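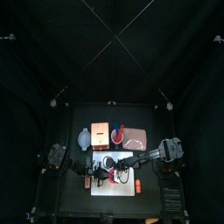 *Household objects lined up on a black tabletop.*

# What is a power play?

If you watch ice hockey, you will sometimes hear the crowd get louder even though no goal has been scored. Often this means a power play has started. One team has lost a player for a short time, and the other team has more skaters on the ice.

## How many players are there?

Each team normally has six players on the ice. Five of them are skaters, and the sixth is the goalkeeper, who is often called the goalie or the netminder.

Every player has a number on their shirt. The highest number you are likely to see is 99. The number helps the referee tell everyone who has broken a rule.

## Why does a player have to leave?

Ice hockey is a fast game and players bump into each other a lot. Some bumping is allowed in many leagues, but not in all of them. In junior hockey it is often against the rules. These things are against the rules nearly everywhere:

- **Tripping** – using your stick or body to make someone fall.
- **Hooking** – pulling at another player with the blade of your stick.
- **Holding** – grabbing a player or their stick.
- **High-sticking** – hitting someone with a stick that is up too high.

When the referee sees one of these, an arm goes up in the air. If the team that was fouled has the puck, play carries on until the other team touches it and takes control. Then the whistle blows. The referee points to the player and makes a signal with the hands. Each foul has its own signal.

## The penalty box

The player skates to a small area at the side of the rink called the penalty box, and sits there. For most fouls the time is 2 minutes. This is a minor penalty. Worse fouls get longer.

The team cannot send on another skater to fill the gap. It has to play with four skaters against five. The team with five is on the power play. The team with four is on the penalty kill, or is "short-handed".

## An example

Mundell are playing Listell at the rink in Drundovora, which has seats for over 400 people. A Listell player trips someone near the middle of the ice, and gets a minor penalty.

Mundell now have the extra skater. They keep the puck near the Listell goal and pass it from side to side. The Listell players have to keep moving to block the way, and this makes them tired. Sooner or later one Mundell player may be left with room to shoot.

Listell want to use up the time. When they get the puck, they hit it hard down to the other end. Mundell must go all the way back to fetch it.

## When does it end?

If Mundell score during a minor penalty, the Listell player can usually come out of the box straight away. If Mundell don't score, the player comes out when the time is up.

Sometimes the short-handed team scores. This is called a short-handed goal. The player in the box stays there when that happens, and the clock keeps going once play starts again.

## What if both teams get a penalty?

Say Russo are playing Mundell and one player from each team is sent to the box at the same moment. Neither side has an extra skater, so there is no power play. Depending on the league's rules, they may play four against four for a while.

## Words to know

**Puck** – the flat, round rubber disc that players hit with their sticks.

**Referee** – the person who makes sure the rules are followed.

**Short-handed** – having fewer skaters on the ice than the other team.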